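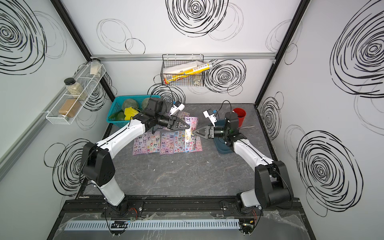

Please Stop Asking Me How It Went

By Zodwa Cele

Last week I bought a packet of zip ties at Grastby, the hardware place on the bypass, and by the time I had reached my car they wanted to know how I felt about it. The message used my first name. It asked me to think back on my visit, which had ended while I was still holding the receipt, and to say how likely I was to recommend Grastby to a friend or family member.

I have never recommended a hardware store to a family member. My family knows where the hardware store is. If one of my brothers called me up and said "Zodwa, have you considered Grastby?" I would assume he had been kidnapped and was trying to tell me something.

Everything now wants to know how it did. The dentist wants to know. The bank wants to know, although all I did was ask it to stop sending me a different survey. I had a parking ticket in December, and after I paid the 50 dollars the website offered me a row of five little faces, from furious to delighted, and asked me to pick the one that matched my experience. I'd like to meet the person who tapped delighted.

The usual defense is that feedback makes things better. I used to believe it. I filled in the forms with real care, in complete sentences, like a woman writing to her senator. I once told a hotel in Clasden that the shower took a long time to warm up and the staff were lovely. Two years later I stayed there again and got the same shower, the same lovely staff, and the same form.

So I asked somebody on the other side of it. My neighbor Ruan Gumede worked the phones for a furniture company until he got tired of it, and he told me how his scores were read. Out of five stars, five was fine. Four was a problem, and went in his file. Three meant a talk with his manager in a room with no windows. I had been handing out fours for years! I thought a four was a compliment. Where I grew up, a four meant you had done a good job and shouldn't let it go to your head.

When I told Ruan this he was quiet for a bit and then asked whether I had ever bought a couch.

A scale with five points where only the top one counts is a yes-or-no question wearing a hat. We all sort of know this, which explains why every clerk in town now circles the survey address on the receipt and says they'd really appreciate a five. They look miserable saying it. I feel miserable hearing it. Then I go home and give them a five, for service I can't remember, so that a stranger won't be taken into a room. I don't know what the company learns from this. It has collected my fear of hurting someone and put it on a chart.

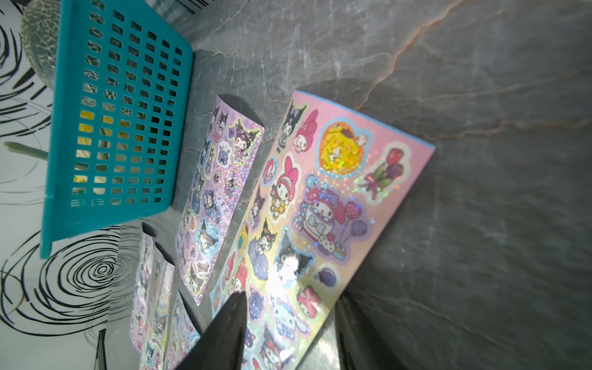 Plorkcombe Adult Learning Center -- Tuesday Writing Group

My friend Kanini Mbwambo disagrees with me about all of it, and she is not a fool, so I'll give her side. She runs a small bakery, and she says a few kind words online are worth more to her than any ad she could pay for. She has 300 reviews and has read each one, some of them more than once, and there's one from a man who was upset about raisins that she can recite. Without reviews, she says, people would just go to the big place with the sign.

I think she's right about the bakery. A person who loved a bun and wants to say so to the world should go ahead. What bothers me is being chased for it. There's a difference between a guest who says the soup was good and a host who follows the guest out to the driveway with a clipboard.

And it does something to the soup. I've noticed I now go through my day half composing the review. I was at a funeral lunch last year, a very nice one, and caught myself thinking that the parking was convenient. I looked out over the lake at Mkhize at sunset, which people drive for hours to see, and my mind said "would visit again." It used to say nothing at all, and I miss that.

The worst are the ones that thank you for your loyalty. My pharmacy tells me I am customer 2426 and that my voice matters. I went in to ask about a rash. I would prefer that my voice on the subject didn't travel any farther than the counter.

What would I do instead? I'd start small. One question, asked once, with a box to type in and a human being who has to read it. If nobody is going to read it, don't ask. If the shower is cold, somebody at the hotel could also turn on the shower. And managers who want to know whether the clerk is polite might try standing near the clerk for an hour, as managers did for most of history.

Meanwhile I have my own policy. I give everyone five stars, all at once, on Sunday evening, without reading the questions. The zip ties got five. The parking office got five too, and the delighted face, which I regret.

Ruan did like his couch company's couches, by the way. He has two. He says they're a four.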